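Aug 21, 2018

Arm faulted again on the drawer task, Judgate cell. Protective stop at episode 50, joint 4 over torque while pulling the handle. Log shows the gripper command arriving 300 ms late. Diệp Văn swapped the USB lead and it still did it.

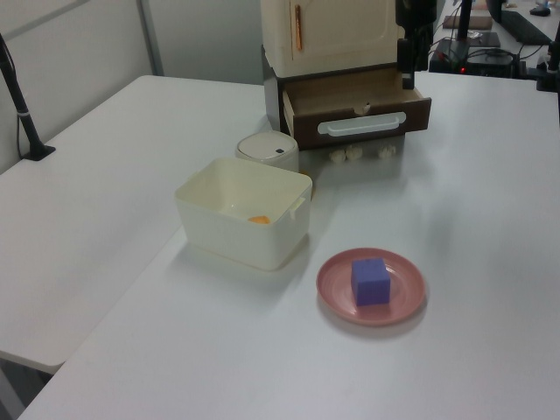 Drawer open, cube on the pink plate, arm beside the cabinet.

Dropped pull speed by 10 per cent and ran 10 more. One stop, same joint. Maeve to check the wrist cable for chafing. Keep hands clear until she has signed it off.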